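We use cookies to keep this site working and to see which pages get read. Accept all | Manage settings

Knitwear notebook, Wednesday, Trurstead

Started 9:40, late. Heating off again in the back so worked in a coat. Job for the day is folding - how to put the heavy knits away so they dont come out in December with a ridge down the front. Fumville lot first, then the Vasseur ones if time (there wasn't).

Hangers are out. Shoulders went to points on the last batch, Heather still cross about it. Everything flat from now on.

Black knit sweater: spread out on the pink bed, body flat, smooth from the middle outward. Do sleeves before touching the hem. Black on pink is good to work on, edges easy to find. Take hold at the near edge, not the ribbing if you can help it.

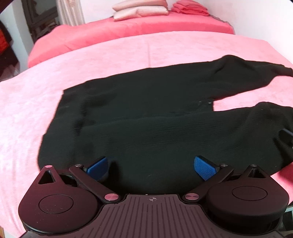 Trudy Lockyer read this over at lunch and thinks I've got the order wrong, sleeves should go across the back last, after the sides are in, or they bunch under the fold and you get a lump at the elbow. She'd also put tissue in the middle fold. Fair. Try both ways and leave them in the drawer til next week, compare.

Drawer inside width 135 mm short of what the Orneletti plan says, so thirds, no halves. Check with Prys before anyone cuts more dividers.

To do
- tissue, acid free, ask Glenys where the last pack went
- lavender bags or cedar?? Angus says cedar
- lint roller, black knits pick up evrything
- label drawer fronts - pencil only for now

Stopped 4:15. Vasseur box still taped up by the door.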